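Setting up the Wandora hand-held gripper: a first afternoon's guide

The Wandora kit arrives in a box that could comfortably hold a microwave, and a good deal of it is foam. Inside that you get the gripper, a camera bracket, a cable, a charger and a leaflet that opens with a warranty and never really recovers. Ours cost 2,687 pounds from Szekeres, delivered to Balcombe, so I read it twice.

What you need

A flat table, a small screwdriver, a laptop running the Fotura recording software, and 28 minutes if you believe the leaflet. Allow two hours.

1. Charge the handle before anything else. It will switch on half charged and then sulk.

2. Fit the bracket and tighten it by hand. If it wobbles, take it off and start again. More force only gives you a tighter wobble.

3. Run the cable with a bit of slack. It should curve without tugging when you turn your wrist.

4. Open Fotura, choose New Session and squeeze the grip fully twice. The software calls this calibration and plays a small fanfare.

5. Practise on something dull. Walk up to it slowly, keep your elbow in and pause before you close the fingers. Something with ledges and strings is a decent second lesson, with plenty of edges to approach. 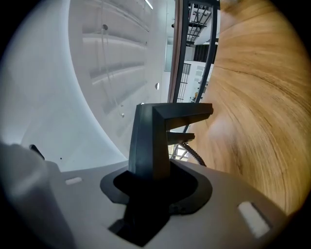

Can I use it without the laptop?
Only for practice. The handle opens and closes the fingers by itself, but nothing is recorded until Fotura is connected.

6. Stop the session in the software before you switch off the handle. Do it the other way round and the file is saved under the name "untitled", along with all the others.

Spare finger pads are sold in packs of 2. Order them with the kit, as the postage costs more than the pads.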